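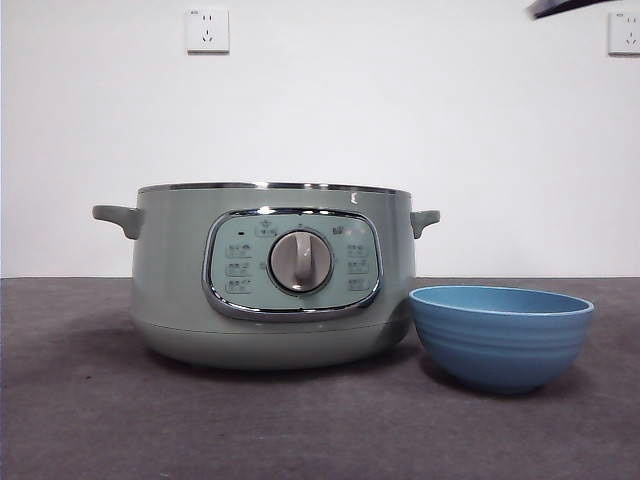

Asamoah book stand, six months of cookbooks and a lot of comics

Posted 2019-04-14

I read at the table. Always have, it drove my mother up the wall, and for years my system was to wedge the book open with whatever was closest (a second book, usually, and then I'd want to read that one instead). So when Vendula Brabec, who runs the Sunday manga swap in Prirnarbridge, told me she'd switched to the big Asamoah stand and wasn't going back, I ordered one that same night.

First thing to know is that it's heavy! The base is a solid slab and the back plate folds up behind it with five notches for the angle. I use the second notch for reading and the fourth when I'm copying out a recipe. The notches click in nice and firm and I've never had it slide down on me, even with the Pidham omnibus of The Salt Ferry on it, and that thing is 732 pages in hardcover. I'd tried the same book on my old wire stand and it folded up like a lawn chair.

The page clips are where I start to grumble. There are two of them, little spring arms with rubber tips, and they're great on cookbooks. Thick paper, wide margins, no problem at all. On manga they cover up the art. A regular paperback volume has hardly any margin on the outside edge, so the tip lands right on somebody's face, and you have to lift both arms for every page turn. With a comic you're turning every few seconds! I ended up swinging the left one out of the way completely and just using the right, which works okay once you're past the first chapter or so and the spine has relaxed.
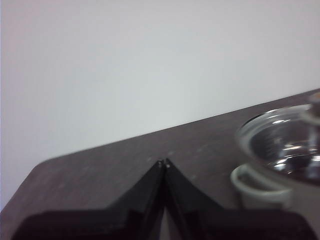
Right to left books also feel a bit backward on it, because the bottom ledge has a small lip that's taller on the left side. Flip the stand around and the lip is in the right place, but then the angle knob is on the far side and you're reaching over the top for it. Toàn Lý has the older model from before they changed the ledge and his doesn't have this problem, so if you see a used one, grab it.

What I didn't expect was how much I'd like it for art books. I have a big floppy collection of Alina Vlad's covers, the kind of softcover that will not stay open for love or money, and it sits there perfectly flat in the middle with both clips on. I leave it out on the shelf and change the page when I walk by. My Evham color portfolio is a little too wide, it hangs over by an inch or so on each side, but it hasn't tipped.
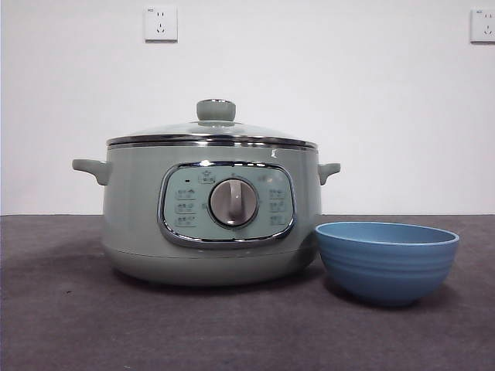
Cleaning is easy, you wipe it. The rubber tips pick up dust and get slippery, and a damp cloth fixes that. One of mine came off in December and I glued it back on, and it's held since then. I did write to Asamoah about a spare and got a friendly answer but no spare.

I paid 20 dollars on sale, and I'd say that's a good price. At full price I'd think harder about it if you mostly read paperbacks. For heavy hardcovers, cookbooks and anything oversized, yes, get it. If you only read regular volumes, a cheap bamboo one without clips and a rubber band will do you fine.

Four stars. I'd go to four and a half if they sold the tips separately.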